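1/ Fio sobre o nome do forte de Clonska, porque a placa na estrada e o registro militar não coincidem e a pergunta voltou a aparecer nos comentários.

2/ O posto foi aberto em agosto por um destacamento de infantaria vindo de Pristisano. Nos primeiros relatórios não há nome algum. O oficial escreve "acampamento junto ao vau" e data as cartas assim durante toda a estação.

3/ "Forte Listelby" só aparece na correspondência do quartel-general. A ordem que fixa o nome é a de número 190, assinada quando o posto já tinha paliçada, paiol e uma enfermaria com 20 leitos.

4/ A guarnição demorou a adotar o nome. Nos mapas mensais de efetivos alternam-se três formas: "posto do vau", "Clonska" e "Listelby". A última só se torna regular depois da troca de comandante.

5/ Quem foi Listelby: capitão, morto na campanha do rio Pal. Nunca serviu em Clonska. O nome segue a prática da época de batizar postos novos com oficiais mortos em combate.

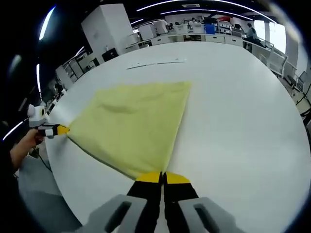 6/ A versão da placa, segundo a qual o capitão teria fundado o forte e morrido ali, vem de um folheto sem autor, vendido na estação ferroviária. O folheto não cita fonte. A frase sobre a fundação foi repetida em pelo menos dois guias posteriores, com a mesma vírgula fora do lugar.

7/ Vandana Nishad comparou o folheto com o livro de óbitos da guarnição. O livro não registra nenhum capitão. As mortes lançadas são de praças, quase todas por febre, e uma por afogamento no vau.

8/ Sobre o efetivo: a placa fala em 400 homens. Os mapas mensais nunca passam de 190, contando os destacados na linha de correio. O número maior corresponde à lotação prevista no projeto, que não foi atingida.

9/ Sobre a localização: Ravindra Vishwakarma mediu as fundações do paiol e as situa a aproximadamente 30 metros ao norte do ponto marcado na planta impressa. A planta manuscrita está correta. O erro entrou na gravura, junto com a inversão da seta do norte.

10/ Ponto em aberto: a data do abandono. A ordem de retirada existe, mas há recibos de forragem posteriores a ela. Kiran Dubey entende que ficou uma guarda reduzida para vigiar o material. Acho plausível, mas falta o mapa de efetivos desse trimestre.

11/ Outro ponto: a grafia. "Listelbi", com i, ocorre em duas cartas do mesmo escrevente. Não é variante oficial e não deveria constar do índice do arquivo como entrada separada.

12/ Para quem for citar: a ordem 190 está no livro copiador do quartel-general, e não na pasta do posto. A pasta contém só um resumo, sem a justificativa do nome. O livro de óbitos precisa ser pedido à parte.

13/ Correção ao post 4: Jitendra Negi avisa que "Clonska" já aparece uma vez no verso de um recibo de farinha, antes da ordem. Acrescento à lista de ocorrências.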